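Play Kitchen Table – Monthly Safety Check
Print | E-mail this page
2019-11-05, by Kelechi Odukoya, Henwood Play Room

1. Toaster oven, glass door: no chips. OK.
2. Oven knobs: both tight, though neither has ever cooked a thing.
3. Spatula: slots clear, edges smooth. OK.
4. Colander: rim OK. Holes too small for fingers – I tried.
5. Ketchup bottle: cap holds. Label will be chewed off by March.

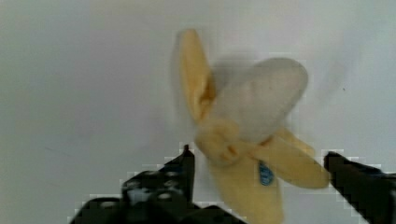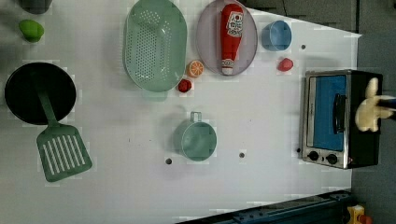
Table as laid out, ketchup on its plate.
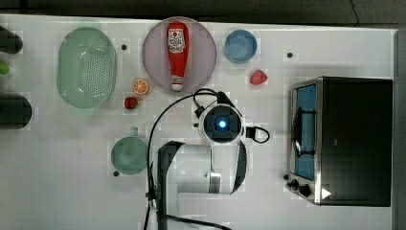
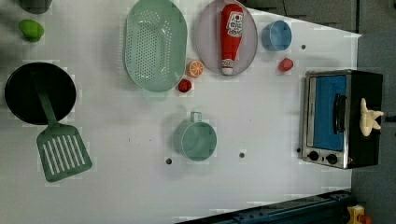
6. Small red fruit: 2 on the list, 2 found. Fails my choke test. Over-threes only, please.
7. Storage bin: lid cracked. Tobiloba Obi has had the new one on order for 6 weeks.

Result: pass, with grumbling. Next check when the lid comes.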